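How to Record Your First Cloth Demonstrations on a Bed

By Riet Coppens

If you have just picked up one of our hand-held grippers and a list of household tasks, welcome! This page walks you through a cloth session on a bed, which is where I like to start people, mostly because a bed forgives a great deal. You can miss, drop things and try again, and all you have lost is a few seconds.

Start the recording before you step up to the bed, and let it run. The first moments will be a smear as you swing the gripper around, and that's fine. Tuncay Akyol, who wrote our trimming script, cuts them later.
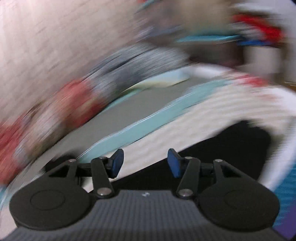

Motion blur while the gripper is swinging. Stretches like this get trimmed.

Now slow down. Bring the gripper in toward the cloth at the pace you would use to set down a full cup of tea, and keep both fingers in view the whole way. Pause for a breath before you close them. The model learns a lot from that last little stretch, and if you rush it there are hardly any usable moments to learn from.

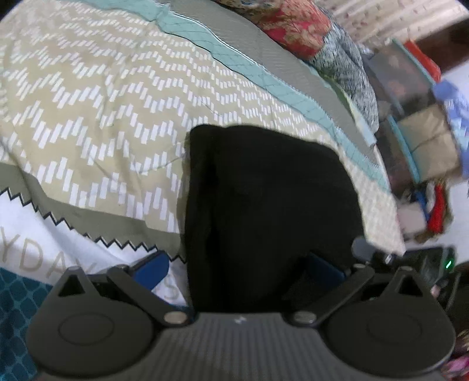

Pick a spot where the cloth already bunches up a bit — a ridge or a fold is much easier to pinch than a flat part. Leave the quilt and pillows as rumpled as you found them. I know it's tempting to tidy (I do it myself), but we want beds the way people keep them.

Close the fingers gently, stop squeezing once the cloth is held, and then lift straight up.
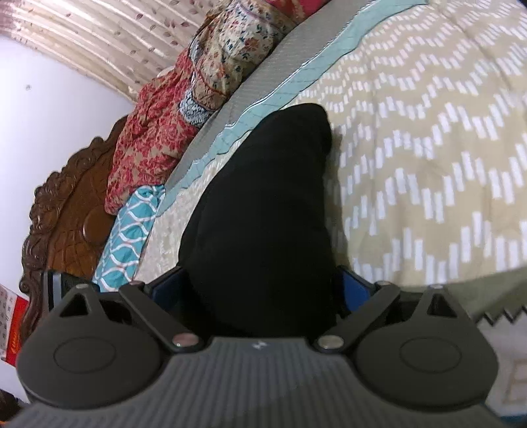
Black cloth held upright between the two blue pads.

Set it down somewhere new, open the fingers all the way, back off, and go again. Aim for 21 tries per cloth, then switch. Our Nakby set needs 2,000 in all, so please don't try to be a hero in one afternoon; after 14 or so in a row my own wrist wants a rest.

Keep your fumbled tries too. Mark them "missed" in the session notes and upload everything together.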